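The Duck at Number Two

I was going to make a chicken. I want that written down somewhere, because by the time the evening was over Bohdana Kravets had told the whole of Flanby Road that I'd planned the duck for weeks.

What happened was that the butcher had run out of chickens, and I came home with a duck the size of a small dog and no idea what to do with it. Amparo Salazar from upstairs found me staring at it in the kitchen.

"You've got people coming at seven," she said.

"I know."

"That's a duck."

"I know it's a duck, Amparo."

She put her bag down and took her coat off, so I knew I was saved (or at least had company). She rubbed it all over with salt, pricked the skin with a darning needle and sent me off to find plums. I had plums! I'd bought them in September and bottled them with star anise, and they'd sat at the back of the cupboard ever since.

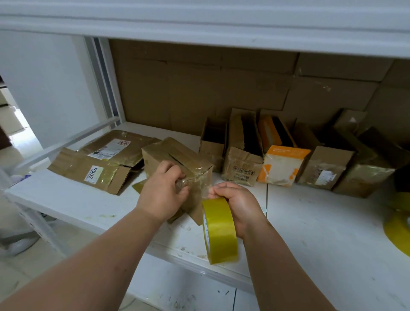
"How long does it want in the oven?" I asked.

"Until the legs wobble when you pull them, and then a bit longer while you lay the table."

I wrote that on the back of an envelope, as if it were a proper recipe. It's still on my fridge.

Matvii Yurchenko arrived first, early as always, carrying a loaf of his black bread and a bottle of something from Bremov that made my eyes water just taking the cork out. Then came Liesl Gruber with red cabbage, and she lifted every lid in my kitchen before she'd even said hello.

"Where's the fat?" she said.

"What fat?"

"From the duck. You haven't thrown it away?"

I had not thrown it away, only because I hadn't looked. We opened the oven and there was a whole lake of it in the tin, spitting like mad. Liesl ladled it into a jug and did the potatoes herself, still in her scarf, while Matvii cut the bread too thick and Amparo told him so. 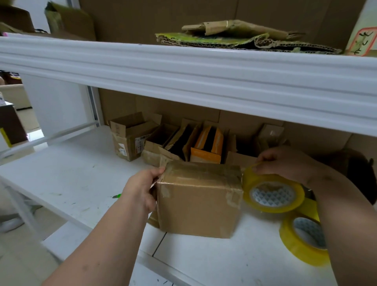 Second Helpings

Bohdana was last, and she doesn't like duck. She told me this in the hall, kindly, while I was holding the carving knife.

"Just a potato for me," she said.

She had a potato. Then she had a bit of skin, to be polite -- it shattered when she bit it, you could hear it across the table -- and then she went rather quiet and held her plate out. I gave her a leg. She ate the plums with her fingers and asked Matvii to pass the bread so she could wipe up the juice.

"My mother's was dry," she said at last. "Every year. Dry as a slipper."

Liesl laughed so hard she had to put her glass down, and Amparo gave me a look over the cabbage and slid the other leg on to Bohdana's plate.

They went home at midnight. I stood at the sink picking at the carcass, and there was a knock, and it was Bohdana in her dressing gown, holding out an empty jam jar.

"For the fat," she said. "If there's any going."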